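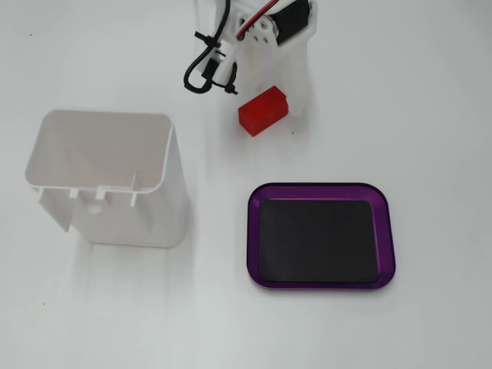 White container, red block and purple tray on the white tabletop.

Category: Lists > Small Parts Storage > Labeling
Posted 11/03/2019 by Deng

Re: label stock for the spare parts drawers

> We have 323 bins to relabel before the Ziladero store moves. Is
> there any reason to stay with paper stock? The old labels curl at
> the corners and the scanner misses them. Also, should the color of
> the bin carry meaning, or only the code?

Use polyester. Paper takes up moisture from the air and lifts along the short edge first. We changed over at Istotberg in October and have replaced two labels, both of them on bins that had been oiled.

Wipe the bin with alcohol, apply the label at room temperature, and leave it 60 minutes before scanning. Keep a blank margin at each end of the bar code. Our printer template cut it too narrow, and 49 codes had to be redone.

On color: code only. The Dosumov store tied color to part family and ran out of one color in the first year. If you must use it, limit it to stock status and write the rule on the rack.

Template is in the list archive, under "drawer 90 mm".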